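Notebook > Robots > House rules

House rules for the robot bench

We finally wrote our bench rules down. It took us 610 recorded runs and one very long February to admit we needed them, and the whole thing fits on a single sheet taped inside the cupboard door at Donetley. I've had a few people ask what's on it, so here goes!

The first rule is about cables. Before anyone presses start, you move the arm by hand through its whole reach and watch the slack. If a loop can get near the gripper, you stop and re-clip it. I used to skip this when I was in a hurry (I was always in a hurry) and I have the snapped connector in a drawer to prove it.

Second, speed. New task, new person, or new gripper finger means we run at 12 percent until everybody is bored. Then you can ask for more. My old team at Plilgate let people pick their own speed and wow, did they pick it.

Third, hands. No reaching over the table while the arm is powered, even if it's "just parked." The stop button goes on your side, where you can slap it without looking - not on top of the computer, please.

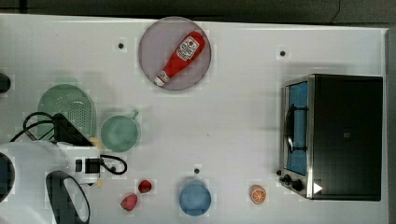
The rule we argued over longest is the layout one. Every item gets its own patch of table, with room for the fingers to come down on either side, and whatever you want picked up next starts well clear of anything it could knock. I like a big bare stretch in the middle, like the one between the strainer and the toaster oven, so the arm has somewhere to travel. Small stuff such as the strawberries and the orange slice goes along the near side. Write the layout in the log before the run, too. I'm still bad at that.

Next up is a rule for lighting, and I have opinions.

Comments

claneo_fan: We do the 12 percent thing too, but only for new people. Might steal the gripper finger part.

benchrat69: Do you re-check the cables after every run or just at the start of the day?

Reply from the author: Start of the day, and again after any finger swap.

Last updated: February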